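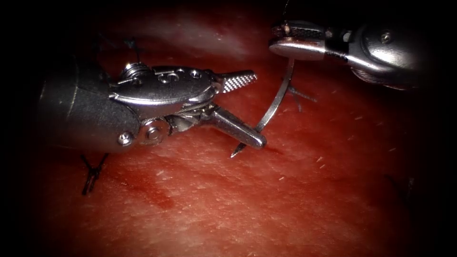
Ticket 983: Substitution times wrong in the live box score
Product: Cimura Scorer, courtside edition
Site: Clurnelgate arena, men's league
Priority: high
Status: resolved

The operator reports that bench players are getting minutes they did not play. In the Friday game against Imwood, the backup center was credited with 40 minutes and the starter with none. Both teams' points, rebounds and fouls were correct. The coaching staff uses our minutes to plan the rotation, so they want this fixed before the next home game. The scorer's table has two laptops, one for the clock feed and one for stats, joined by a network cable through a small switch. Those cables need checking first, and they are a lot thicker than the fine ones wrapped around the joints of that silver instrument wrist, so any damage should be easy to find. Please look at both ends and along the floor run.

Update 1, support
Asked the site to swap the cable and the switch and run a test game with a dummy roster. Also asked for the event log from the stats laptop.

Update 2, site
Cable and switch swapped. No change. In the test game we subbed the center out at the first dead ball and his minutes kept running. Log attached to this ticket.

Update 3, support
The log has all the substitution events and they are in the right order, so the operator is entering them correctly. The clock values next to them are wrong. Every event in the first quarter is stamped 300 seconds, even the ones entered near the end. The clock feed should start at 600 and count down.

Please open Settings, then Clock Source, and send us what is in the Period Length and Feed Type boxes.

Update 4, site
Period Length is 300. Feed Type is Manual. We used this laptop for the overtime drill at training camp and must have left it that way.

Update 5, support
That explains the frozen stamps. With Feed Type on Manual the program ignores the arena clock and uses the last typed value. Steps:

1. Close the game file.
2. Set Feed Type to Iyer Serial.
3. Set Period Length to 600.
4. Save as the default profile and restart the program.
5. Start a test period and make two subs. Check that the stamps differ.

Update 6, site
Done. Stamps now follow the arena clock. Minutes in the test game match our paper sheet — starters and bench.

We still need the Imwood box score corrected.

Update 7, support
Corrected file sent. Import it over the old one and publish again. Closing.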